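Pre-Session Software Safety Checklist, Home Garment Handling
Konden recorder, Clovik perception, Brundel planner
Build 2148, October
Checked by: Maricruz Quintero

Dear all, this is the same list we used last time, with my comments typed in underneath each item as I went. I know I tend to go on a bit, so if you only have a minute, look at the items marked OPEN and come back for the rest when you have a cup of coffee in front of you. Status is one of OK, OK WITH NOTE or OPEN.

SECTION A. BEFORE ANYTHING IS SWITCHED ON

A1. Laptop is running the build named on this sheet and not a local branch.
OK. Build 2148 on the laptop, and it matches the tag in the repository. Please do check the little gray text at the bottom of the Konden window and don't trust the name of the folder. I have been caught by the folder name twice now, and it makes for a very long afternoon.

A2. Resident has been walked through what is recorded and how to stop it.
OK. Done over the kitchen table with the printed sheet. The stop instruction is now the first line on the page, in large type, and I think it reads much better than the old version.

A3. Family photos and other personal items in the workspace are on the privacy mask list.
OK WITH NOTE. The mask tool in Clovik takes a region per viewpoint, so a mask drawn from the foot of the bed doesn't carry over when you lean in from the side. Draw it again. It's tedious, I know, and I have asked very nicely for a mask that follows the wall and not the lens.

A4. Cables have enough slack to reach the far side of the work surface.
OK WITH NOTE. There's enough, but please route the cable to the side you're standing on before you start and not halfway through a take. A tugged cable shows up in the pose track as a small jump, and the planner takes it as a real movement, bless its heart.

SECTION B. PERCEPTION

B1. Garment outline is stable for 15 seconds with the gripper held still.
OK. Held on a dark teal padded jacket on the bed, which is a kind thing to give any segmenter after the trouble we had with light sheets. Stitched channels give it plenty to hold on to.
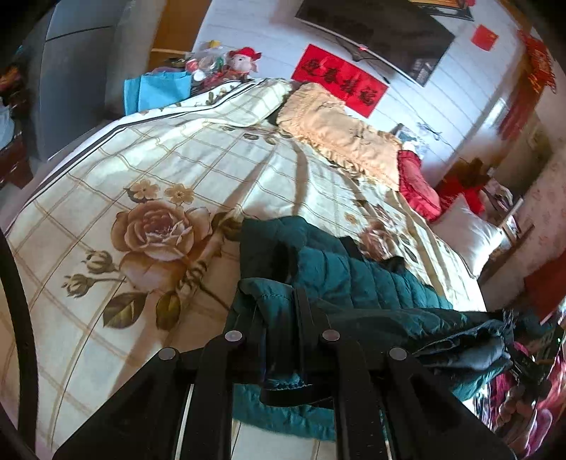
B2. Patterned bedding is not labeled as a separate object.
OPEN. We're still getting the occasional rose. Clovik likes a big printed flower with a clear edge, and every so often it will put a confident box on one and offer it to the planner as a graspable item. At ticket 3161 you'll find my long message about this, along with two shorter ones that say much the same thing. Until it's fixed, the operator must confirm the target by name before each grasp. Please don't switch off the confirmation to save time, even if you are tired and the rose hasn't come up all day.

B3. Dark fingers over dark fabric: fingertip position still reported.
OK WITH NOTE. Reported, though the confidence drops when both fingertips are down in the cloth. The recorder falls back on the pose track, and that's the behavior we want. If the overlay turns amber, carry on gently. If it turns red, lift, wait for it to clear, and come back in.

B4. Reflective surfaces do not produce false obstacles.
OK WITH NOTE. A wall-mounted television with its screen dark can reflect the room, and the depth estimate then invents a little more room behind the wall. The planner ignores anything past the back boundary, so set that boundary first thing. It takes one drag of the mouse.

SECTION C. PLANNING AND CONTACT

C1. Downward travel limit is set for a soft surface.
OK. Loaded the mattress profile and not the table profile. I'd ask everyone to say the profile name out loud when they load it. It feels silly for the first hour and then it becomes a habit, like checking for your keys.
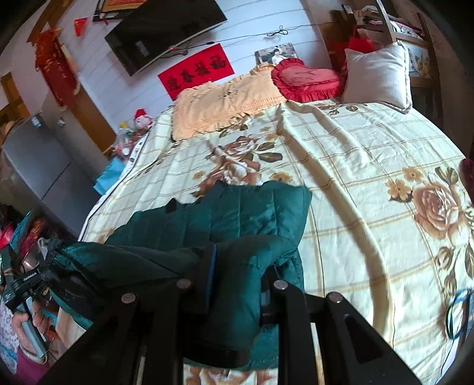 Item C1: gripper pressed into the teal padded jacket, with a second hand holding a small camera unit at the left.

C2. Keep-out zone follows any second person within reach of the bed.
OPEN. Koval wrote the new zone code and it is a lovely piece of work, but it still draws a static box at session start. If a second person reaches in from the side, the box stays where it was. For hand-held work the person holding the gripper can simply see a hand and stop, so I'm content to go on with that. I am not content to replay these paths on a powered arm, and the replay permission stays off in the config until Koval and I have both signed this line.

C3. Approach path clears pillows and bunched clothing.
OK. Brundel planned over the pillows with the clearance left at its default. With clothing heaped right next to the target it takes the longer way round, and I'd rather have that than a brave shortcut.

C4. Grasp point is taken on the shell fabric, away from hard trim.
OK WITH NOTE. The collar keeps scoring well, being a strong dark curve that stands up from the rest. I lowered its weight to the value in the shared config and the suggestions moved onto the quilted part. Please test with a zipper or a button front before we call it settled.
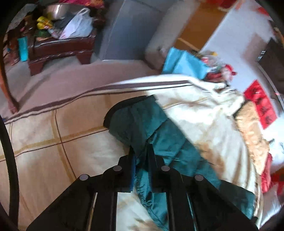

Item C4: both fingers down on the quilted garment, dark collar or trim band just ahead.

SECTION D. CLOSING DOWN

D1. Session file closes cleanly and frame count matches the index.
OK. Konden wrote 2085 frames for the C4 take and the index agrees.

D2. Raw files copied, masks applied to the copy, original locked.
OK. In that order, please. If you mask first you'll be asking me for the original, and I won't have it.

D3. Open items carried to the next sheet.
B2 and C2, as above. Koval has C2. I'm keeping B2, and anyone who meets another rose should add the take number to the ticket so I can look at it with fresh eyes in the morning.

Signed, M. Quintero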